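Workshop notebook - the pig bed room
Saturday, May 12, 2018
By Kornél Szilágyi
Print this page | E-mail this page
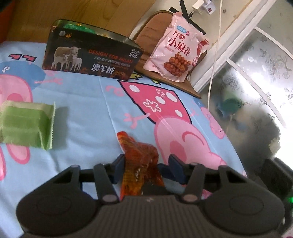 Good morning's work on the small bedroom, and I'm writing it up before lunch wipes it out of my head! Bianchini wanted the bedding corner done last, but I started there anyway. The pig sheet is so cheerful that I couldn't leave it for the afternoon.

The light blue is a much better background than the gray we had on in March. Pink shows up beautifully on it, and the pig in the magenta dress with the white dots and flowers lands close to the middle if you pull the sheet tight toward the headboard first and then do the sides. I did it the other way round on the first go and had to strip the whole thing. So, for whoever makes the bed on Monday: headboard end first, then sides. There are four clips under the mattress on the window side, please put them back where you found them.

Snacks. Still my favorite part of this room. Wrappers and packets end up on the bed in every real bedroom I've ever lived in, and I like that ours does too. The light green square one lies nice and flat. The orange-red one is crumpled and I'm all for leaving it crumpled - it catches light through the plastic in a way a smooth one never would. The pink bag of 红糖小麻花 (brown sugar twists, the little fried dough ones) stands up by itself if it leans on the headboard shelf. I bought the same kind for the break room and they went in a day. Must get more!!

The tin with the sheep is a keeper. One big sheep, two lambs, DESIGN FOR MILAN in orange alongside my favorite kind of nonsense, NO.6102 on it as well. I wrote the number in the shelf list so we stop calling it "the sheep thing," though I expect we will go on calling it the sheep thing. It needs a home at the back of the bed. Anywhere nearer the front and it slides into the dip as soon as you sit down.

Headboard: the curved wooden panel got a wipe with the Nomow soap, well diluted, and a dry cloth after. Took off the sticky patch by the shelf in one pass. I want to try it on the wardrobe too but on a hidden spot first, in case it dulls the finish. Used some 6 cloths altogether, all in the wash.

Still to do:
- wash the pillowcases (cool, inside out, no softener)
- second sheet from Wisholm, order 276, hasn't come. Call them
- felt pads for the shelf
- decide about a rug. Plaltetti sent 9 swatches and I love far too many of them, the mustard especially

One more thing on the sheet. The print runs right out to the far edge, with a smaller pig head over on that side, so don't tuck it in so deep that it disappears. I like finding it there.

Off to eat. More after I've looked at the wardrobe door, which has started to squeak.

Recent entries
Rug swatches, first look
Soap test on the kitchen shelves
March bedding notes
Where the spare clips live
Squeaks and hinges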